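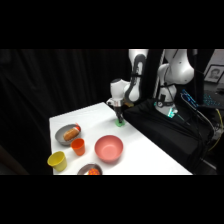

**Does the arm take over my job on the tray line?**

It takes over the reaching and placing on one station, and you keep the rest: setting up the table, checking the trays, deciding when to stop, and fixing whatever it gets wrong.

Okay, on to the section itself. I wrote this for the people at Pakzad who are moving onto the Jitier station from hand loading. I did hand loading myself for a long time, so I'm going to talk to you the way I wish the vendor binder had talked to me (the binder is on the shelf by the door if you want it, and it's very thorough about screw sizes).

## 4. Getting your station ready

Last revised Feb 14, 2019. If the copy taped up at your station is older than that, pull it down and print a new one.

### 4.1 What each thing is called

We use four names all day long and they get mixed up constantly, so let's sort them out first!

- **Jitier** is the station as a whole: arm, gripper, table and everything on the stand.
- **Avham** is the program you teach moves in. You open it on the station computer.
- **Status** is the page inside Avham that shows what the arm thinks it's doing. Capital S. When I write "look at Status," I mean that page and not the general mood of the machine.
- **A run** is one pass through a saved list of moves, start to finish.

### 4.2 Before you touch anything

1. Read the handover note from the last shift. If there isn't one, go find the person and ask.
2. Sign in on form 703. Use your own name, even if you're only covering a break.
3. Press the stop button and check that Status says STOPPED. Do this every shift. I know it feels silly when the arm is already standing still.
4. Tie back hair, take off lanyards, push up loose sleeves.
5. Wipe the table down and let it dry.

> **Caution:** Never lean over the table with a run loaded, even a paused one. Paused arms can restart from the computer, and the person at the computer may not be looking your way.

### 4.3 Setting the table

New operators start with the practice set: cups, bowls, toy food. Nothing in it breaks and nothing in it costs much, so please go ahead and be clumsy with it. I was clumsy with it for most of an August.

1. Put down the larger dishes first, then the cups.
2. Stand the cups upright with the opening facing up. Avham has no idea what to do with a cup lying on its side, and it will go for it anyway.
3. Leave a hand's width between pieces wherever you can. Tight spacing is fine later on, once you've got a feel for how wide the fingers open.
4. Place the item you want picked up last of all.
5. Step back and compare the table to the layout sheet for the run you're loading. Fix it now if something has wandered.

**Note:** The layout sheet is drawn from the operator's side. If you're standing on the other side, everything's flipped, and yes, I've set the whole table backward and then stood there wondering why the gripper was closing on air.

### 4.4 Teaching a pick and place

Give yourself a quiet hour for your first one. There are 13 steps and they read a lot longer than they feel.

1. Open Avham and choose **New run**.
2. Name it with the item and your initials. Please don't call it "test." We have so many tests.
3. Set speed to Slow.
4. Release the stop button and wait until Status says READY.
5. Jog the arm until the gripper is over the item, well clear of it.
6. Save that point as **Above pick**.
7. Lower slowly until the fingers are on either side of the item.
8. Save that point as **Pick**.
9. Close the gripper at the lowest force setting and go up one notch at a time if the item slips.
10. Raise straight up. Don't swing sideways while you're still low, or you'll take a cup with you.
11. Move over the bowl and save **Above place**.
12. Lower to where you want the item let go, save **Place**, and open the gripper.
13. Raise straight up again, choose **Save run**, and play it back once on Slow with your hand near the stop button.

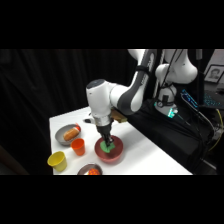
*Fig. 4-2. Gripper lowered into the bowl, with the green item beneath the fingers.*

The lowest point inside a bowl is where most people get nervous, and I'd rather have you nervous than pushing down hard. Go in small jogs. If Status shows the contact warning, stop, back up a little, and save from there. You'll probably redo this point more than any other, especially with soft pieces that change shape when you squeeze them.

> **Caution:** Don't reach in to straighten an item while the gripper is down in a bowl. Press stop, check Status, raise the arm from the computer, and only then use your hands.

### 4.5 When it goes wrong

It will, and that's a normal part of the day. These are the ones I get called over for.

**It closes and comes up with nothing.** Your item has moved or your Pick point is too high. Check the item against the layout sheet before you change the point. I've watched people re-teach a perfectly good run over a bowl that somebody bumped.

**It drops the item halfway over.** Go up one notch on force. If you're already at the top notch, the fingers need cleaning, so press stop, lock out the station and use the gray cloths (the blue ones leave lint).

**It knocks over a cup.** Raise your Above points. If that doesn't do it, spread the table out more.

**Status says WAITING and won't go past it.** Look for an open dialog box hiding behind the main window. It's nearly always that. If there's no box, log out and back in.

**It does something you can't explain.** Stop it, leave everything exactly where it is, and call Behrouz Hassanpour, who looks after the arms on all shifts. He'd much rather see the mess than hear about it afterward. Write the time on your 703.

### 4.6 What your shift looks like now

People ask me about this part more than they ask about the buttons, so I'm putting it in the guide even though a manager suggested it belonged somewhere else.

On the old line there were six of us at the tables and we'd put up around 2000 trays between us on a full day. My shoulder can still tell you about it. With the Jitier station the repeat placing goes to the arm and you rotate through three jobs: table, computer and check. Table is setting out and clearing. Computer is running Avham and watching Status. Check is looking at what comes off the station and sending back anything that's off.

A few things that took me by surprise, so maybe they won't surprise you:

- You walk more and reach less. Wear decent shoes.
- Watching is tiring in its own way. Take the rotation when it comes up, even if the run's going great and you'd like to stay put.
- It's quieter. Some people hated that at first, me included, because we used to talk across the tables and now there's a machine standing where your neighbor was. We moved the check bench closer to the computer after the first month and it helped a lot!
- You'll be asked to say how a thing should be picked up. That's real knowledge, the stuff your hands have known for years, and it's kind of hard to put into words. Try picking the item up slowly yourself first and notice where your fingers go.
- Hand loading hasn't gone away. Odd sizes and short orders still go by hand, and you should keep your practice up on those.

If you're worried about your hours or your grade, ask your lead for the written version of the rotation plan. It covers both. I can tell you what my weeks have been like, but I can't promise anything on the company's behalf, and it wouldn't be fair of me to try.

### 4.7 Closing down

1. Let the run finish, or press stop if you can't wait.
2. Open the gripper and take out anything it's holding.
3. Choose **Park** in Avham and keep clear until Status says PARKED.
4. Press the stop button in.
5. Put the practice set back in its bin, cups stacked.
6. Save your run, log out, and finish your 703.
7. Write the handover note. One line is plenty: what you ran, what acted up, what you left on the table.

**Note:** Leave the computer on overnight. Avham does its backups then, and if you shut it off the morning shift gets yesterday's points.

Section 5 covers running two lists back to back. Get comfortable with 4.4 first and ask Behrouz to sign you off before you start on it.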